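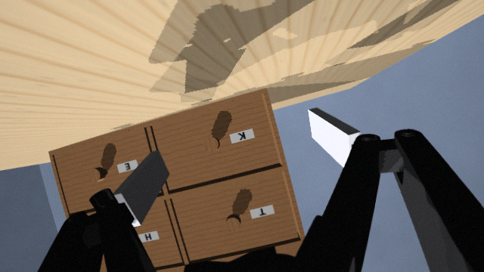

Workshop Nights > Talks > Robots at Home
Reading time: 4 min

Opening. Say up front that I'm the grump on this bill. The Paju build is a shared workshop project and I pay dues like everyone else. I still don't think the arm is ready to open a drawer in my house.

Slide 2. Why we went to simulation first. Cheap, quick, no pinched fingers. Fine. But a sim drawer only sticks if you tell it to stick - and we haven't told it to.

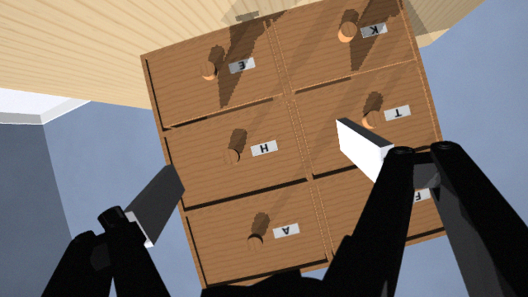 Wrist view in sim, drawer labels upside down.

Ask the room who would read those letters correctly at 6 a.m. Then ask why we trust the Holo script to do it. Pause here, let them argue.

Slide 4. The number people quote is 98 percent. Ask: of what? It came from 2,967 sim runs with one cabinet model. My own cabinet has swollen since February and needs a good yank.
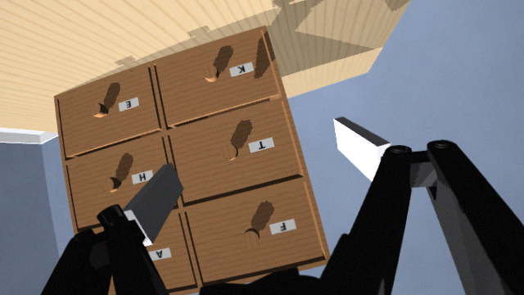
Money next. We set aside 30 evenings for the real cabinet and have used 20 of them on the sim. Don't get sidetracked by the Dudico motor story unless someone asks.

Slide 6. What would change my mind: a real drawer, a bad knob, lamp switched off halfway through. Film all of it, misses too. 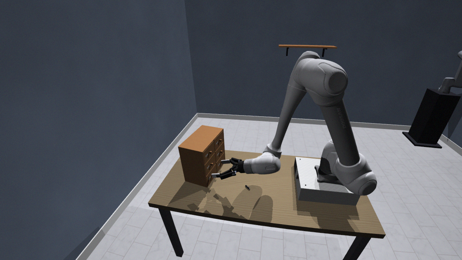
Arm at the six-drawer cabinet, room view.

Leave this one up for questions. If they ask about shadows, say I don't know yet.

3 comments | 11 shares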